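Robotics Software Engineer, Grasp Planning and Control
Lendurent, Trutley office
Full time, on site at least 3 days a week

Lendurent writes the software that runs tabletop robot arms for sorting and kitting. Our customers buy the arm from someone else and the perception, planning and control stack from us. We call the stack Inik. We are hiring one engineer to work on the part of Inik between the camera and the motors.

You will report to Ulla Kettunen, who leads the planning team, and work closely with Fasil Ejigu on perception and Ramesh Dwivedi on build and test tooling.

What you will do
Write and maintain the grasp planner in C++, with Python bindings
Tune the approach and closing phases of the gripper controller
Add test cases to our regression set, now at 138 objects
Read logs from failed runs and file fixes
Take a turn on customer support, one week in every six

What we ask for
Solid C++ and working Python
Some experience with robot arms, in a job, a lab or a serious hobby
Comfort with rigid body transforms and camera calibration
Clear written English

Useful but not required: ROS 2, real-time Linux, training small vision models. A degree is not required.

Pay and benefits
Salary depends on experience and is set before the final interview. We offer 26 days of paid vacation, health and dental coverage, and up to 3 months of parental leave at full pay.

How to apply
Send a resume and a short note on a piece of code you have worked on to Letay Ejigu, Hiring, Lendurent, 111 Pillai Street, Trutley. Applications close at the end of May. The process is a phone call, a paid half-day exercise on our hardware and a final interview with the team.

The half-day exercise uses the approach phase of the grasp planner. You get a wrist camera view, a baseline controller and a short list of household objects. One of them is a pair of gray and orange scissors on a speckled countertop, with a finger of the open gripper on either side. Glare on the counter and the open loops of the handles both matter to the segmentation step. Your task is to choose where to close and explain your choice in code comments.

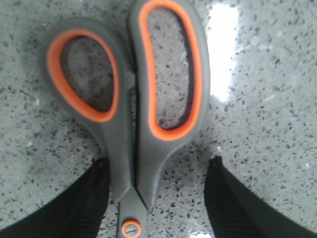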